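Durkgate Table-Top Clothes Rack
Set-up Guide, Part 2: Hanging and Arranging

By now you should have your rack standing up by itself, with the rod across the top and the base sitting flat, and we hope you've had a cup of tea in between. The rest is the pleasant bit.
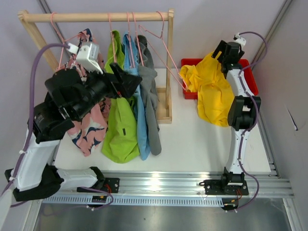
Step 1. Choosing the spot

Put the rack on a level table and leave a good hand's width clear on either side, so you can get hangers on and off without knocking your elbows. Press down gently on the rod. If the rack rocks, go back to Part 1 and give each of the base screws another quarter turn.

Step 2. Dressing the hangers

Lay each garment flat, slip the wire hanger in from the bottom hem and ease it up to the shoulders. Going in through the neck is quicker, we know, but it does stretch the knit ones dreadfully! Smooth the shoulders with your fingers before you lift.

Step 3. Filling the rod

Start at the left and work along, with all the hooks facing the same way. Patterned things look nice at the end, with the plain colours following on, though do please yourself. It's handy to keep one hanger empty on the right for whatever comes out of the wash next.

Note: Longer pieces may reach the table and bunch up at the bottom. Lift the hanger off, shake the garment out and hang it again, or fold it once over the bar of the hanger.

Caution: Don't hang wet clothes on bare pine. Drips will mark the wood, and a strongly dyed fabric may leave its colour behind.

Step 4. Looking after it

Wipe the rod with a dry cloth now and then, and check the screws each March when you sort out the winter things. Spare hangers can be ordered as part 223.

Comments (2)

mossybank
Hem first was new to me, my cardigans are grateful. Do the spare hangers come in any other colours?

teapot_lid
Mine rocked until I did the quarter turn on ALL the screws, not only the front ones. Fine now.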